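Open day at the Kevunitz sorting hall: robots and our bottles

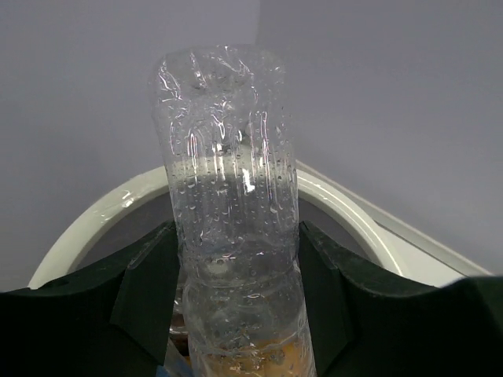
A crumpled bottle between the gripper fingers, seen from the wrist camera.

Last September our recycling group from Flarkach went to the open day at Kevunitz, where they test robots for waste sorting. I promised to write a report for the members who could not come, so I try to do it here while I still remember the details.

The bus left at 7:40 and we were 20 people. The trip is not long but the last part of the road is under repair, and we arrived when the first tour had already started. They let us join the second one. At the door everybody received a yellow vest and a paper with safety rules, and we had to leave the bags in a locker.

Our guide was Costel Papadopoulos, an engineer who has worked on the Kevunitz line from the beginning. He speaks fast, but he stopped for every question. First he took us along the old belt, where people still sort by hand. One worker there, he told us, picks 900 pieces in an hour on a good day. The noise is strong and the smell also, even with the doors open.

After this we went to the test room, and for me this was the best part of the visit. The robot arm works there at a slow speed, so that visitors can follow what it does. The arm has two dark fingers with big flat faces, and a small camera sits at the wrist. The picture from the camera goes to a large screen on the wall, and most of us watched the screen more than the arm. The bottle in my picture is clear plastic, heavily crushed at the upper end, with many drops on the outside and a little orange-amber liquid or residue at the bottom. Our group sees such bottles every Monday at the collection point!

Mr. Papadopoulos explained that clear plastic is difficult for the camera. The background comes through the bottle, and the drops and folds give many small bright points. A cardboard box is easy, he said, and a crushed bottle is every time a new shape. For this reason they keep a collection of 478 bottles for the tests, all in different condition, and they do not wash them. I asked what the robot does with liquid left inside. At the moment it does nothing special with it, but the weight can become wrong and they are working on this.

Somebody from our group wanted to know if the robots will take the jobs on the belt. The answer was that the arm is still much slower than a person. I would have liked to hear more about this – the time was short and the next group was waiting.

At noon there was soup and bread in the canteen. In the yard two firms had tables. Kabbaj showed balers for small collection points, and Potby had sensors which tell you when a container is full. The Potby sensor costs 178 per piece, without the installation, and I brought home the leaflet for those who are interested.

Some practical notes for the next time. Wear closed shoes, they are strict with this. Take the first tour if you can, the second was crowded and from the back row I could hear only half. Parking is behind the hall and is free, but the entrance is hard to find from the main road – look for the green fence.

The leaflets are in the folder at our meeting room. If enough members want to go next year, please write your name on the list next to the door, and I will ask for the bus again.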